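The Ten-Minute Laptop Cleanup

I have a soft spot for a laptop that has been properly lived with. Mine has been to Miyazaki and back, it has sat through more breakfasts than I'd like to admit, and for the longest time the only cleaning it ever got was a quick swipe with my sleeve before a meeting. Then I spent a morning with Morena Mazza, who runs a little repair counter called Jutska, and I came home a changed woman (well, a changed woman with cleaner keys, anyway!).

Morena's first rule is to clear the table. Move the coffee, move the mail, move the plant you keep meaning to repot, and give the laptop the whole middle of the surface to itself. Shut it down, unplug it and close the lid.
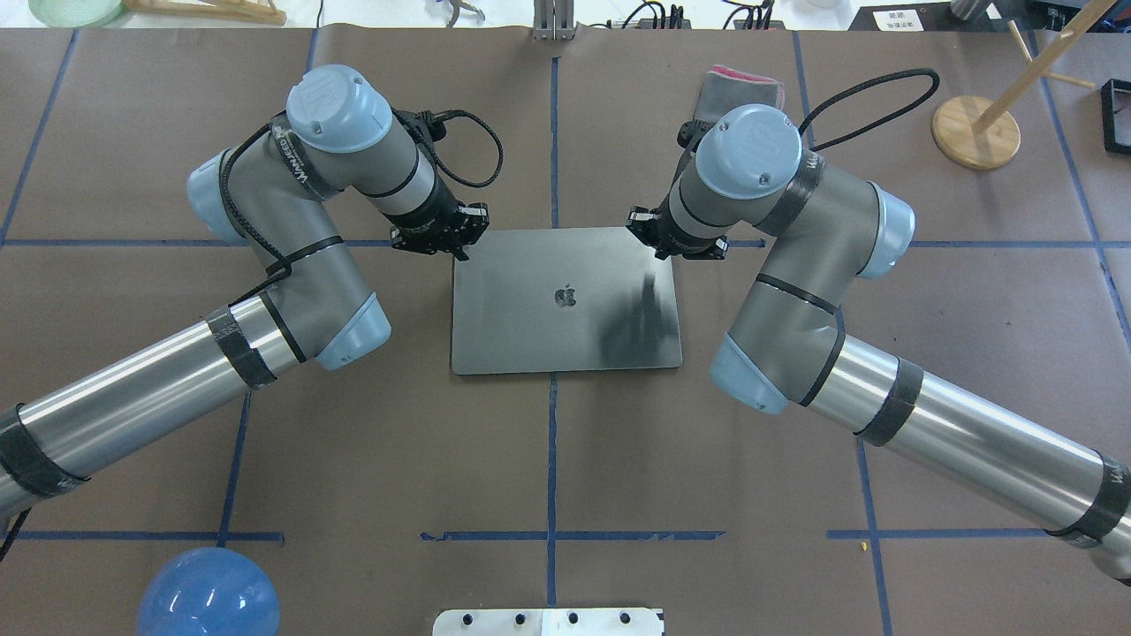
She likes to start on the outside, and I've come around to her way of thinking. A lid collects all sorts of things from bags and café tables, and it's such an easy, cheering place to begin. Use a soft cloth, barely damp, and go in long strokes from one side to the other. Then dry it with a second cloth. I bought a stack of them from Grurkik for 3 dollars, and they've outlasted every fancy wipe I ever owned.

Now for the keys. Osamu Yokoyama, who shares the counter with Morena on busy mornings, does his with a soft dry paintbrush, working along one row at a time and flicking the crumbs toward the edge. He told me he has cleaned 161 keyboards this year, and that toast is the great enemy. I went home and looked at my own toaster with real suspicion.

Don't skip the gap by the hinge, either - dust loves it there, and so, in my house, does cat hair. Open the lid gently and only as far as your own machine is built to go. With the display off and dark, every fingerprint shows up beautifully when you lean over it, so do the glass now, before you switch anything back on. Two light passes will do more good than one hard scrub, and never spray straight onto the screen.
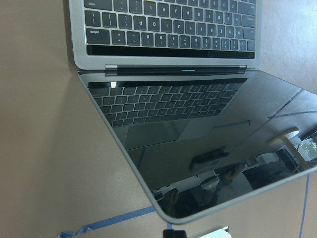

Where to Keep It Afterward

I used to slide my laptop under a pile of magazines, which Morena thought was very funny. These days it lives in a felt sleeve from Direr, on the shelf by the back door, with the brush and the cloths tucked in beside it. I give it a going-over on the first morning of the month, while the kettle is on.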